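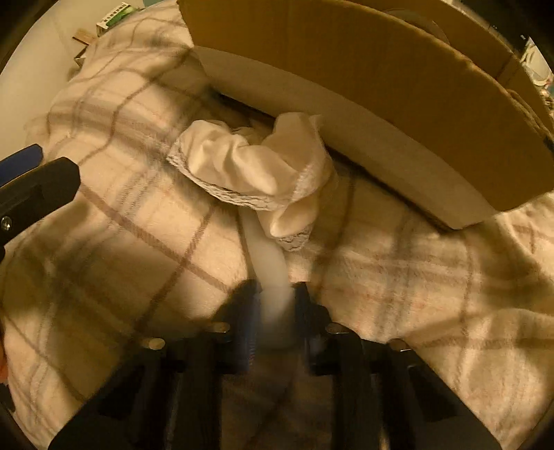

Skerham Plaid Fleece Throw, cream

Product code 303. Supplied by Dokarar.

A soft, fleecy throw in cream with a grid check of thin taupe and grey stripes. Some of the stripes are doubled. Depending on the light, parts of the check can show a faint pink cast; this is normal for the colourway and does not indicate a fault or a mixed batch.

The throw is intended for beds, sofas and the tops of chests. The pile holds light garments in place and will not snag fine lace edging in ordinary use.

Specification
Type: fleece throw, single layer
Composition: polyester
Finish: brushed both sides
Edge: turned hem, 4 stitches per cm
Colour: cream, taupe/grey check
Other colours in the range: Lagos (navy check), Tallenov (plain oatmeal)

Care
Machine wash at 30 degrees with similar colours. Wash separately the first time. Do not use fabric softener, which flattens the pile. Do not bleach. Line dry or tumble dry on low. Do not iron. Shake out while damp and dry flat over a rail if the corners have curled.

Some loose fibre is to be expected in the first few washes. Clean the filter afterwards. Dark garments should be kept off the throw until this has stopped.

Pattern matching
The check is printed before cutting and is not centred on the finished piece. Two throws placed side by side will not necessarily line up at the join. Customers who need a matched pair should say so when ordering - matched pairs are cut from one length and take longer to dispatch.

Packing
Each throw is folded and packed in a plain brown cardboard box with no inner bag. The box can be flattened for recycling. Trade orders are packed in cartons of 30, one colour per carton. Mixed cartons are not available.

Availability
The current run is 4000 pieces across the three colours. The cream check is in stock. Lagos is due in April. Tallenov is available to trade accounts only.

Returns
Unused throws may be returned in the original box. Washed throws are accepted only where there is a fault in the hem or the print. Quote the product code and the batch number from the sewn-in label - requests without a batch number cannot be processed.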